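Repair table to reopen at Lunodmont hall

January 23, 2022

Good news for anyone with a drawer full of half-dead radios: the repair table at Lunodmont hall is coming back, and it's getting a proper bench this time! I've been going along on and off for a couple of years (mostly with the same kettle, if I'm truthful) and I popped in this week to find out what's happening.

The sessions stopped last June when the old back room was needed for storage. Since then everything has lived in boxes under the stage, and if you left something behind, it's very likely still in there. The plan now is to open again with 4 tables at the quiet end of the hall, each with a shelf for bits and pieces so that screws and boards don't go wandering off while you're having your tea.

The shelves are the part I got far too interested in. They're metal corner ones, dark grey, shaped like a fan, with a raised lip and curved slots all over. I think they're lovely.

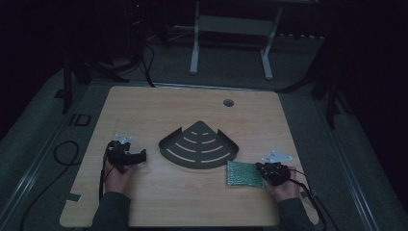 Anyway, the money. Prirnamier, the hardware shop on the hill, has put in £300, and a raffle at the Itine allotments brought in another £356, so the total is well past what was needed for the tables and shelves. What's left goes on soldering irons and a decent lamp or two. I did ask about new chairs and got a bit of a look, so bring a cushion.

The other change is a box of spare circuit boards for people who'd like to practise before they open up something they care about. Lumbantobing, who run the electrical recycling counter, are giving the hall 200 old boards to start with and say there'll be more when those run out. I can't tell one end of a circuit board from the other, but I was told that's rather the point, and that nobody minds if you make a mess of one.

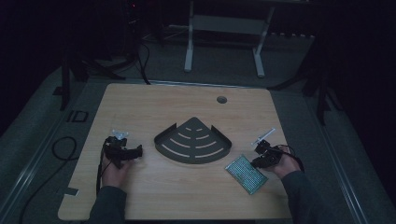 Opening hours will be the same as before, mornings only, with the kettle on from the start. It's free to come in and there's a tin by the door if you want to chip in for parts. Small electricals, lamps, toys and radios are all fine. Microwaves aren't, and please don't bring tellies, as there's nowhere to put them down.

You don't need to book, though the first morning is bound to be busy and I'd get there early if your repair is a fiddly one. If you can, bring the plug or charger that goes with your item (last time I forgot mine and had to walk all the way home for it, in the rain, and then it was the wrong one).

The first date hasn't been fixed yet. It'll go up on the noticeboard outside the hall as soon as the last of the tables is in, and I'll put it on here too. Anyone wanting to collect something left over from last year can ask at the hall office, and you'll need to say what it is and what colour.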